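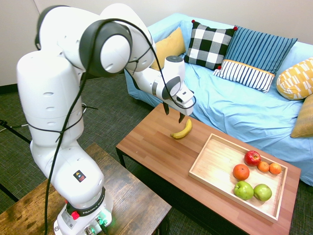
Yaowalak Thepsuriya
Cell technician, Irnex

4 min read

Sasmont Home Cell: setting it up and keeping it well

The Sasmont is our furnished pick-and-place cell, for teams who want their arm working among ordinary household things and at the heights people really keep them. You get a single arm with a two-finger gripper, a side table to carry it, a coffee table to work over, a sofa with its cushions, and a shallow wooden tray. I look after these cells once they've left us (and a fair bit before), so most of this page is the advice I'd give you over a cup of tea if you were standing next to me.

Placing the tables

Start with the side table, and take your time over it. The arm is mounted on top, and any wobble at the feet will have grown by the time it reaches the fingers. We've had cells go onto thick carpet and need levelling again after the first 2 weeks, once the feet had sunk in, so do plan for that. Low-pile carpet is much kinder. When the side table sits firmly, bring the coffee table up to it at whatever angle lets the wrist point straight down over the part of the top you'll use most, then mark where its feet go. A bit of tape does nicely!

The sofa goes behind the coffee table. Leave yourself enough room to get a hand down the back of it, as a dropped tangerine will find its way there sooner or later.

The cable

I could go on about cables all day, and colleagues will tell you that I do. The gripper cable on this cell runs outside the arm: over the elbow, along the forearm to the gripper housing, and down the front of the column in long loose strands. People see the slack and itch to tidy it up. Please leave it be! The elbow and wrist need that length when they turn, and a cable pulled neat in one pose can be pulled tight in the next. A thin tie loop around the middle of the column is plenty. Before each session, move the arm slowly through the poses you mean to use and watch the strands near the base, where they're most likely to catch on the corner of the side table.

On the Franka Emika arm the connectors are low down on the base, so keep that side clear and look them over whenever the table has been moved. The maker's own manual comes first for anything electrical, and for what the base lights mean.

Fingers and fruit

Our starter exercise is sorting fruit into the tray, and it's a good one for learning how your gripper behaves. A banana on the bare table top is harder than it looks, so bring the fingers down either side of the middle and close gently. Apples and oranges want a wider opening, and tangerines bruise if you're heavy-handed. Wipe the fingers with a barely damp cloth after real fruit, and change the Dromau finger pads after over 200 picks on sticky or soft produce, sooner if they've gone shiny.

Yearly visit

Cells on a care plan get a visit every September. Allow 2 hours, and please have the tray and tables cleared before I arrive.

Page revised December 2023

Related items
Dromau finger pads, pack of 4
Sasmont side table, spare feet
Loop ties for external cables
Slatted wooden tray
Customer notes: the El Khatib training room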